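Re: [gripper-users] Finger choice for small cube stacking
From: Valentin Lüthi
To: gripper-users list

Rupert Zürcher wrote:
> We have the Nuster fingers on our arm at Drenham and are thinking of
> changing to the Mimeck ones before April. The job is small cubes, picked
> off a flat table and stacked. Has anyone run both? I am mainly interested
> in whether the fingers knock the neighbours over, and whether you needed
> a second camera to see what was going on.
>
> Rupert

Hello Rupert,

We ran both, 50 picks each, so 100 in all, with the same controller settings. The Nuster fingers dropped 6 cubes and the Mimeck ones dropped 2. I would not read too much into that, as most of the drops came early on, before I had lowered the closing speed.

Knocking the neighbours is a bigger question than dropping. It depends on how far you open before coming down. We started fully open and that was a mistake with cubes placed close together. Now we open to a little more than the cube width and turn the wrist so the fingers close across the free sides.

On cameras, I would keep two. Three views from our table, the first close in at the gripper and the other two looking across at the arm and cubes:
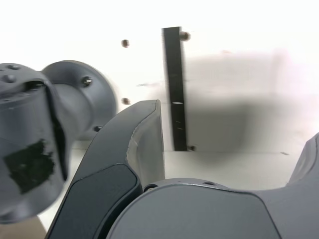
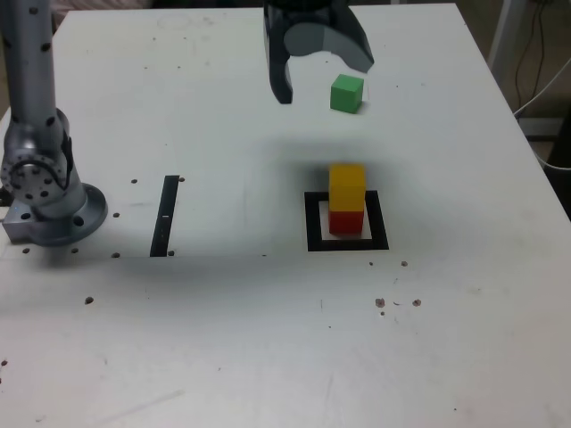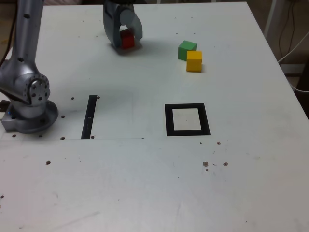 1. Close view. Good for checking the finger pads and poor for anything else. Fix the exposure by hand, as a white table and a white panel will upset the automatic setting.

2. Table view. I use it for placing. The black square is the stacking target and you want all four sides of it clear of the arm if you can manage it. Shadows from the gripper do move across the table, so don't set your colour thresholds with the arm parked out of the way.

3. Controller. We use the Ibarra one with the force limit turned well down. It loses its finger zero after a power cut, so home the gripper again before you trust the width reading.

I can send the settings file if you want it. Which wrist flange do you have at Drenham? The Mimeck fingers needed an adapter on ours.

Regards,
Valentin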